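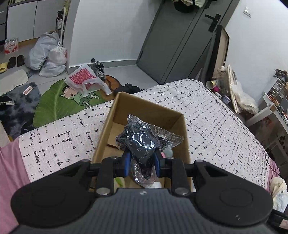 August 31, 2020

A good long day with the gripper, and my thumb knows all about it! I did the cardboard box again, on the bed, because the bed is the right height for me and my back won't put up with the floor any more. It was in and out, in and out, with the plastic bags mostly, and I do believe I'm getting smoother. The trick with a crinkly bag is to close the jaws slowly and then wait a breath before lifting, which feels terribly silly when your own hand would simply grab the thing, but whatever I do is what the arm at Drenivix will learn to do, so if I snatch, it snatches.

I've now sent them 1,316 goes in all. They asked for 1,000 by the end of the month, so I'm rather pleased with myself (and had the last of the ginger cake to mark it). They turned down 19 of the last lot, mostly for rushing the start, and I can't argue with that. I'd been trying to get finished before supper.

What I keep thinking about is how odd it is to teach something without saying a word to it. When I taught the little ones to tie their laces I talked the whole way through, rabbits and holes and all that. With this I just do it, over and over, and hope the sense of it is somewhere in the movement. I caught myself muttering 'gently now' to the box this afternoon all the same.

Soft, shiny bags are still my worst. I had 3 tries at one before I was happy with how I'd got hold of it - too near the top and it swings about, too low and the jaws bunch everything up. I must ask whether they want the clumsy ones as well. I think I would, if I were the one learning.

September's list is drawers and cupboard doors, so less bending over the bed. Charge the gripper tonight, and find the other strap for my wrist.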